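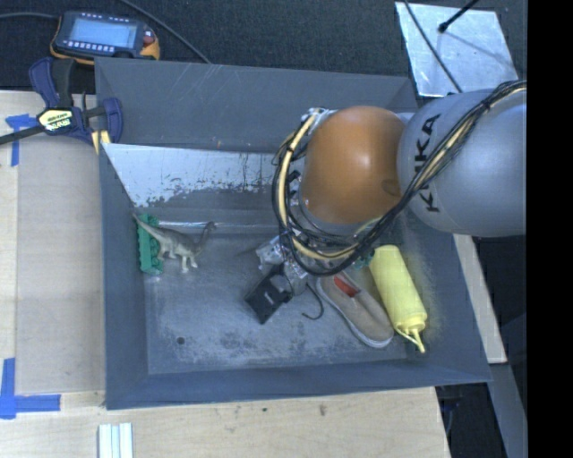
One gray bin: a slip-on shoe, a squeeze bottle, a long-necked dinosaur.

About Adbridge

We sort the things people leave in boxes. House clearances, closed-down playrooms, the bottom drawer that came with the apartment: it arrives mixed, and we turn it back into shoes, toys, kitchen stuff and cords.

Gönül Polat started the company in a rented unit on Mudetti Street with 2 folding tables and a label printer that only did capitals. Riet Smits joined the following February, having come in to collect a lamp. She now runs the sorting floor and has strong views on what counts as a toy.

We handle almost 2,000 items a week. Everything starts in a gray bin. From there it goes to one of 15 shelves, and the shelf names have grown a little odd over the years. "Squeezy" is for bottles with a nozzle. "Long Necks" was meant for vases, but the dinosaurs moved in and the vases had to find somewhere else. Building bricks go by color, green being the shelf we are always short of room on. Single shoes wait for 700 hours of opening time before we give up on the other one. Gönül picked the number and will not discuss it.

Cords have their own room. Please don't ask to see the cord room.

What can be used again goes to our shop, Yüksel, next door to the unit. Schools and daycares get first pick of the toys. What's left is taken apart for material, apart from the things Riet has put on the windowsill, which are staying.

If you have a box, bring it to the side entrance. You don't need to sort it first, and we'd prefer you didn't try. Lids on bottles, please.

Page updated 4 Sep 2026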